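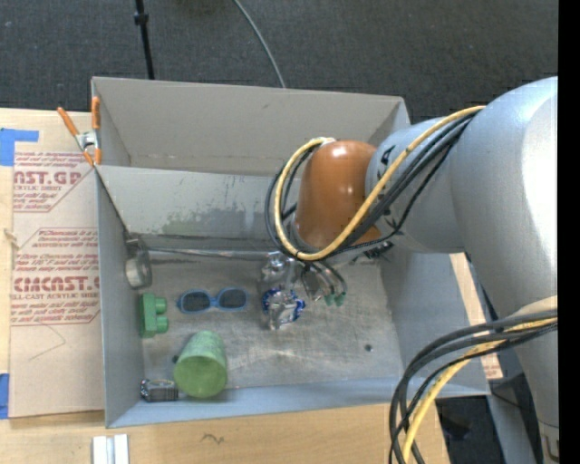
Week 3 notes — getting demonstrations into the robot

Covers kinesthetic teaching, teleop, what to log. Read before lab, bring questions.

Two ways we show the arm a task in this course:

1. By hand (kinesthetic). Arm in gravity comp, you grab it near the wrist and move it through the motion. Joint angles get recorded straight off the encoders. No mapping problem, the robot's own body did it. Downsides: your arms end up in the camera view, fingers are hard to operate while pushing the wrist, and people get tired and sloppy.

2. Remote control (teleop). You drive from the Derora handset, arm follows. Camera view stays clean, so the images match what the policy sees later. Costs you feel. No force feedback on our setup, so you will press too hard at first. Everyone does.

Bin picking is the running task. Mixed objects on purpose: a block with studs, sunglasses, a cup on its side, a clear bottle. Think about each one before you drive. Cup — grab the rim or across the body? Block — flat faces, easy. Sunglasses — thin, awkward, approach matters more than grip force. Clear stuff is the worst for depth, the sensor reads through it or gets a reflection. Expect missing points.

Walls are slanted outward, so steep approaches near the edge are ok but watch the wrist housing and the cables. Cable loops eat into your range when the wrist rolls. If the arm feels like its dragging, stop and unwind.

What gets logged each step:
joint positions, joint velocities
gripper command AND gripper reading (these differ, keep both)
camera image
timestamp

Allano writes one file per episode. Episode = start pose to release. Dont trim the pauses yourself, the script handles it.

How many demos? The Cha baseline used 125 for one object and got 91 percent on the same object. Mixed bin is harder. Class total target is 1000 episodes pooled, every group gets the full set.

Compounding error, quick version. Policy makes a small mistake, lands in a state no demo covered, makes a bigger one. So record recoveries. Miss a grasp, back off, try again, keep the episode and tag it "recovery". Perfect demos only = brittle policy. Will come back to this with DAgger in February.

Common problems last year
— two styles in one dataset (top grasp, side grasp, same object). Policy averages them and closes on nothing. Agree on a style first
— moving too fast, images blur
— forgetting to shuffle the objects betwen episodes

For lab: 3 short episodes each, either method, then replay them in Trestance and write down where the replay drifts from the original. Half a page is fine.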